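Home / Arms and grippers / Wrist kits / Tedarham Wrist Camera and Gripper Trial Set

Tedarham Wrist Camera and Gripper Trial Set
Made by Jotament
Order code: TED-W2
£2,285 excluding VAT
Availability: in stock
Page last updated 24 August 2022

Overview

The Tedarham set is for people who have a small table-top arm and want to find out which gripper and camera position suit their work before they commit to one. It contains a two-finger parallel gripper, a wrist camera, a bracket that can be moved between positions, and a box of wooden blocks to practise on. The arm is not included.

Most customers use the set to compare camera positions. A camera close to the fingers gives a large view of the part but loses sight of it during the last stage of the approach. A camera further up the forearm keeps the part in view for longer, but it needs more clearance at the elbow and the part looks smaller. The bracket lets you try both in one afternoon with the same gripper and the same blocks.

What is in the box

Two-finger parallel gripper, black, with one pair of fingers fitted
Wrist camera in a black housing
Camera bracket with straps and screws
Camera cable and gripper cable
Box of unpainted wooden blocks in mixed sizes
Printed test sheets
Hex keys
Jutilden controller software, single licence

Specification

Gripper action: parallel, two fingers
Weight of gripper, camera and bracket together: 452 g
Camera positions: two, front or side
Camera connection: USB
Gripper connection: through the supplied cable to the Jutilden interface board
Number of grasps in the standard test: 100
Returns: unused or lightly used sets within 30 days

Check the payload of your arm before ordering. The 452 g has to be taken off the arm's rated payload, and what remains is what you can lift. Small arms also lose some accuracy at full reach, so leave a margin.

On the bench

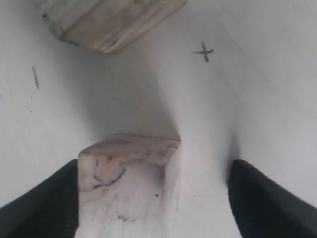
Wrist camera, two blocks in view.
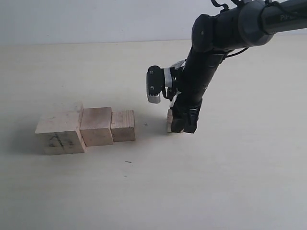
Side view of the arm, with the camera unit beside the gripper.
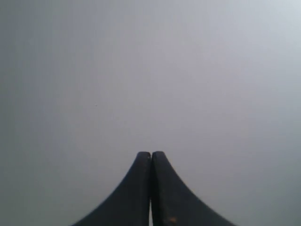

Wrist camera, fingers closed.

Running the standard test

The standard test is the one described on the printed sheets. Fix the arm down first, at a height where the fingers can reach the table with the wrist pointing straight down. A pale matt surface is best. Glossy tables give reflections that move when the arm moves, and they make the results hard to repeat.

Put one block in the starting position and record where the arm stops, whether the block was lifted, and whether it was still held at the end of the move. Turn the block a little between grasps. After 100 grasps, move the camera to the other position, calibrate again and repeat with the same block. Do not change the finger speed halfway through.

Then do the same with a second block nearby. This is the harder case, as one finger has to come down in the gap, and a gripper that does well on single blocks can push the neighbour away. Write down the gap you used. We have had results sent in that could not be compared because the gap was missing from the sheet.

The blocks are cut from ordinary timber and are not finished. Knots, rough edges and changes in the grain are normal and are not grounds for replacement. Customers who need exact sizes should use their own parts.

Calibration

The camera must be calibrated every time the bracket is moved. In Jutilden this is done from the Tools menu and takes a few minutes. Close the fingers fully before you begin. The software uses the outline of the closed tips as its reference, and it will report an error if the tips are not found. If this happens, check the lighting before you loosen the bracket. Strong light from behind the arm is the usual trouble.

Save each calibration under its own name. The software will overwrite the last one without asking. A prompt is planned for the December release.

Which arms does it fit?

The mounting plate has slotted holes and fits most small six-axis arms. We supply drawings on request. If your arm already has a gripper from another maker, the camera and bracket can be used without ours, but you will need to measure the offset between camera and fingertips and type it in yourself.

Using other controllers

The gripper can be driven from a Shezi controller with the adapter lead (sold separately, order code TED-L4). Opening, closing and finger speed all work. Force readings are not passed on, so the force column of the test sheet has to be left blank.

Care

Wipe the fingers with a dry cloth. Do not use solvent. Check the bracket screws after every long session, and look over the cables where they loop at the elbow, leaving enough slack for the full turn of the joint. Straps can be reused but should be replaced once they begin to slip.

Spares

TED-F1 Pair of fingers
TED-B3 Camera bracket with screws
TED-S1 Straps, pack
TED-K2 Box of wooden blocks
TED-L4 Adapter lead for Shezi controllers

Questions before ordering

Technical questions are answered by Thabiso Makhubela at Jotament. Please give the make and payload of your arm, the controller you use, and the size and weight of the parts you want to pick up. Completed test sheets can be sent to the same address, and we will read them through and suggest a camera position.

Delivery is by tracked courier. Sets returned for a refund should come back in the original box with all cables.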